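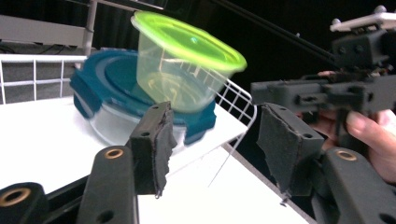
Photo: Prendlow Home

I cleaned out the pantry again in May and, oh boy, the lids! I had 4 tubs of icing sugar on the go, so now everything gets a strip of masking tape with the name and the date I opened it. Pencil is best, it doesn't smear when your hands are greasy.

For a stale smell in plastic tubs, I stuff them with crumpled newspaper, put the lid on and leave them for two nights (a spoonful of baking soda in warm water works too, if you're in a hurry). Brown sugar gone hard as a brick? Pop a slice of bread in with it overnight. My favourite trick of the lot!

Flour I buy in bulk, and I freeze it for a couple of days first to keep the moths away.

We use cookies to improve your visit. Accept | Manage settings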